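We use cookies to keep this site working. Accept all | Manage settings

Jan 5, 2026

Equipment plan, egg handling cell, Hisstead bench.

Garside quote in for the second gripper set: 1,286 including mounting plate. Soft fingertips are extra at 181 per set. Jokero is cheaper on the gripper but quotes 17 working days for delivery and does not list spares. Leaning to Garside – the plate fits what we have.

Stunent budget line closes in January. Order must be raised before then or it moves to next year's round.

Consumables: plastic eggs are fine for now. 15 in the tray and three in the bowl covers the current placing task. Would like a second clear tray, same well pattern, so that one can stay set up.

To do:

1. Ask Garside whether fingertips can go on the same order.

2. Check layout against the reach drawing before fixing the plate position. 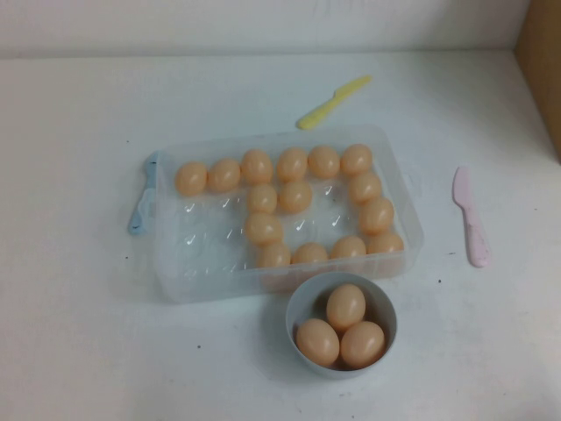 3. Get a written delivery date from Jokero as fallback.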